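Drurwood

Drurwood is a town in the Hotuslow valley, on the east bank of the Plarkent River. It has a population of 2792 and covers 31 square miles, most of it pasture and second-growth forest. The town center lies 5 miles upstream from the river's mouth.

History

The settlement grew up beside a ferry landing. A sawmill followed, and lumber was the main trade until the hills nearest the river had been cut over. Dairy farming took its place. The mill pond was drained after a spring flood broke the dam, and the land is now a ball field. The ferry stopped running when the Adjei Bridge opened.

Geography and climate

The highest point is Adjei Hill, at 187 meters. Soils are heavy clay near the river and thin and stony on the slopes. Winters are cold, with the deepest snow usually in February. Low streets near the landing flood in wet years.

Buildings

Most older houses are one and a half stories tall, with steep roofs and a chimney at the gable end. Many were divided into apartments when the cannery was hiring. Inside, walls are commonly finished in white or pale gray.

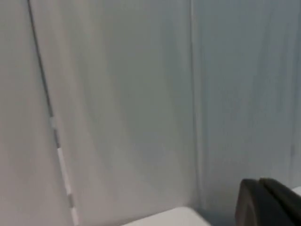 Pale gray-white wall surfaces with a thin dark line between them.

Economy

The largest employers are the school district and a feed plant. A farmers' market is held on Friday in the old freight depot.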